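What the Counting Books Leave Out
March 14, 2018

My daughter's school sent home a flyer last month for a reading program called Paltham. The pitch is that children will learn their math through stories, and that the stories will do what worksheets have failed to do. There was a list of titles, a drawing of an owl with a ruler, and a line for a parent's signature. I signed it, since the books are free to borrow. I have now read the first 7 of them aloud, several more than once, and I have doubts.

I should say where I'm coming from. I taught third grade for a long time and I own far too many picture books. I like a good story with a number in it. I have also sat through enough sales talks to get itchy when somebody tells me that a hard thing becomes easy once you put a badger in it.

The usual Paltham book goes like this. An animal has a problem. The problem needs some adding, or some sharing, or a pattern. A wiser animal explains the adding in a speech bubble. The first animal does it, gets it right, and there is a party with cake. On the last page are "talk about it" questions for the grown-up. Take out the speech bubble and you have a thin story about a party. Take out the party and you have a worksheet, and a short one.

I don't object to thin stories. Children put up with a lot of them. What bothers me is the claim that the math is in the story, when in most of these books it's parked next to it. In the one about the ferry, the otter has to work out how many trips it will take to get everyone over the river. A nice problem! Kids could chew on that for a whole morning. But the answer is given on the facing page, before a child has had time to put a finger on the picture, and then the otter's hat blows off and we're on to the hat. My daughter remembers the hat very well.

The flyer said that children who get math through stories "retain more." More than what? Retain it for how long? I wrote to the program and got back a friendly note and a link to a summary of a trial with 2,000 children in it. That sounds like a lot of children. But the summary compared classrooms that got the books, plus training for the teacher, plus an extra block of time each week, with classrooms that got nothing at all. If you give a teacher training and more time, I would hope something improves. You could hand out kazoos along with it and the kazoos would look pretty good too.

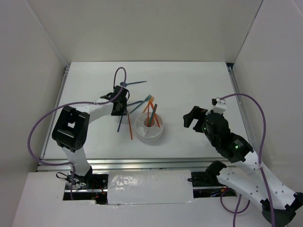

Nor did the summary say what was tested. Were the children asked to solve a new problem, or to answer questions about the books they'd been read? Those are different things. A child can tell you that the mouse had four berries left and have no idea why it was four. I've met many such children. I was one, more or less until fractions, at which point I could no longer hide it.

The people who sell these programs tend to answer that stories give numbers "meaning." I've never been sure what that word is doing there. A number in a story means something if the story needs it. In the old tale about the grains of rice on the chessboard, the doubling is the plot. If you change the doubling to adding two each time, the king doesn't get into trouble and there is no tale. Try the same thing with the Paltham books. Change the otter's passengers from nine to five. Nothing happens. Same river, same hat.

That's the test I'd use in a bookstore. Swap the number and see if the story notices. It weeds out a great many titles very fast, including some with medals on the cover.

A friend who still teaches says I'm being a grump, and that the books get reluctant kids to sit on the rug during math without groaning. Fine. That is worth something, and I'd have taken it on a wet afternoon in April with the whole class climbing the coat hooks. But then let's say that. "Children groan less" is an honest line for a flyer. It's a long way from there to the idea that they have learned to divide.

And something gets pushed out. An extra block of reading has to come from someplace. At our school it came out of what used to be called free math, when the kids got blocks and scales and graph paper and mostly fooled around. I'm sure it looked like a waste from the doorway. I used to see children at those tables get into real arguments over whether two piles were the same, and go back and check, and be wrong, and get mad about it. I can't think of a page in the Paltham set that would make a child mad. The animals are all so reasonable.

There are others in the same line. Clumia does it on a tablet, with a voice that says "Great thinking!" no matter what kind of thinking went on. Nilta has you buy a kit with each book, so that you finish with a shelf of little plastic bears. Kyei is the best of the ones I've looked at. It leaves the answers out completely, and one of its stories stops in the middle with the children in the book still arguing. My daughter was outraged. She wanted to know who was right. We used dried beans and worked on it for most of an evening, and she changed her mind 3 times and I changed mine once.

So I can't say the whole idea is a bad one, although I'd have had a tidier essay if I could. One of those Kyei books did more at our kitchen table than the entire Paltham stack. Whether it would do the same in a room with a full class and a clock on the wall, I have no clue, and I'd be suspicious of anyone who told me they did. It may be that it worked because I was there with nothing else to do. Put an interested adult next to a child and a bag of beans and maybe you don't need a book.

What I'd ask of the school is pretty small. Keep the books in the library, where they belong. Give the free time back. Before anybody pays for a second year, have a couple of teachers put a new problem in front of the kids, one with no otter in it, and see what they do with it. Write down what they say as well as what they get. If the Paltham classes do better, I'll be glad, and I'll stop complaining about the hat.

As for reading aloud at home, go on and read what you like. If you want numbers, read a cookbook together and halve the recipe. Read the back of a board game box. Read a good long story with no math in it whatsoever and let the child keep track of how many pages are left, which mine does anyway, out loud, every night, and she is nearly always off by 2 for reasons I haven't been able to figure out. I think she may be counting the covers.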